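Using a Wire Dish Rack

These instructions are for residents of the Flastby and Gillance houses, where each shared kitchen is supplied with a white wire rack for draining crockery. Please read them with the notes on washing up kept in the kitchen folder.

1. Placing the rack

Choose a level surface close to the sink and wipe it before the rack is put down. Marble-effect and stone-effect surfaces do not show water readily, so run a dry cloth over them even if they look clean. Set the rack down and press lightly on each corner. If it rocks, turn it or move it along a little. Leave a gap between the rack and any papered wall.
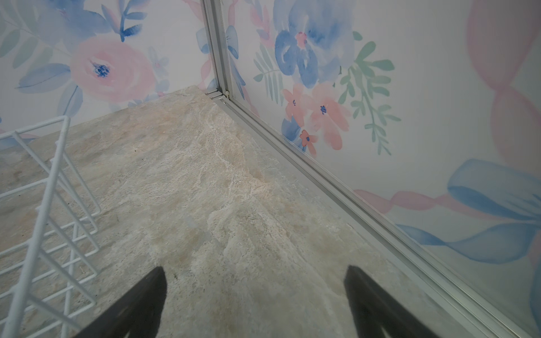
White wire rack on a mottled, stone-like surface, near a wall with floral paper.

2. Loading

Rinse off all suds first. Plates stand on edge between the upright dividers, one to a space, beginning at the end furthest from the sink. Large plates should not be placed next to small ones.

Bowls go in upside down. A deep bowl may take up the width of several dividers and is best kept to a corner, where it will not be knocked when plates are lifted out. Glasses are to be dried by hand and put away directly. 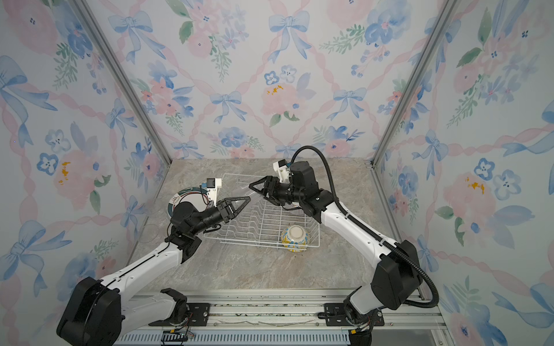 Patterned bowl turned upside down in the lower right part of the rack, with a green-rimmed plate standing outside it to the left.

3. Emptying

Take out the plates before the bowls. Use both hands for anything heavy. Crockery that is still damp underneath should be wiped with a clean tea towel before it goes into the cupboard. The rack must be empty by the time the kitchen is locked for the night.

4. Care of the rack

Wash the rack once a week in warm water with washing-up liquid, using a soft brush between the wires. Scouring pads are not permitted. Report chipped or bent wires to the house office, quoting form 343.

Instructions revised Sun 18 October.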